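Wimow, week whatever

2 Aug 2019

So I promised a post on the drawer thing, and I keep putting it off because every time I sit down to write it the numbers change on me. They've stopped changing now. Get a coffee, this one rambles a bit.

For anyone new: Wimow is our attempt to teach a policy to tidy up a desk from human demonstrations only. No teleoperation, no joystick, no poking at a simulator until it behaves. People do the tidying by hand with a pair of grippers, we record it, and the network learns from that. We started in February with a version that used one gripper, and it was fine for picking and placing and pretty hopeless at anything where you'd naturally want your other hand (holding a drawer while you drop something in, for instance).
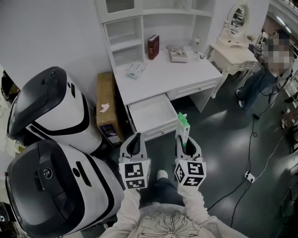 Two hands changed how people move, and that was the part I hadn't planned for. With one gripper everybody works slowly and sort of politely. With two, they start doing things in parallel, and one hand ends up waiting around while the other one is busy. Look at the left gripper there, jaw open and nothing in it, while the right has hold of the slim box with the green top. Our first model treated an idle hand as if it meant something! It would learn a beautiful little hover and then refuse to leave it. I spent far too long thinking this was a bug in the pose tracking from the marker cubes, and went through the calibration twice before I believed it.

The fix came from Yoon, our segmentation script. It used to chop each demonstration wherever both hands paused. Now it chops each hand separately and labels the stretches where a hand is only waiting, and during training those stretches count for much less. It's a dumb change, maybe a page of code. I was a little embarrassed by how well it worked.

We have 847 demonstrations in the current set, all recorded with the new script in mind, and I trained 5 models from different random seeds so I wouldn't fool myself with a lucky one. (I've done that before. There's an old post here somewhere with a very excited headline.) The hovering went away in all of them except one, and that one still freezes now and then when the drawer is already open at the start.
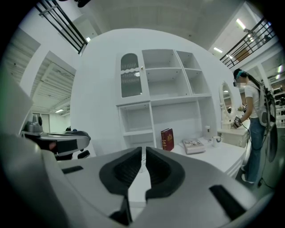
The other thing I wanted to know was whether any of this depends on the furniture. Grirkdale, which is our name for the bedroom-ish setup, is almost entirely white. White desk, white shelves, white vanity. It's murder on depth estimates, and I assumed we'd have to repaint something or stick colored tape on the shelf edges. We tried the tape and it made no difference I could measure, so off it came again. The views from the grippers themselves seem to carry most of the load once a hand gets close to what it's reaching for, and the head view matters mainly for deciding where to go next. When I drop the head view altogether, the model still grasps nicely but wanders off to the wrong piece of furniture.

Mirrors are still a pain. I have a theory about reflections of the demonstrator's arms leaking into the features, but it's only a theory, and masking the mirror by hand for a whole dataset is not something I'm going to do for fun.

Next up is Vunik, the same task with the furniture shuffled between sessions. I'm also going to try learning the weight on those waiting stretches, since right now it's a number I picked by squinting at a plot. If you've tried something similar with two-handed data, please leave a comment, especially if it went badly.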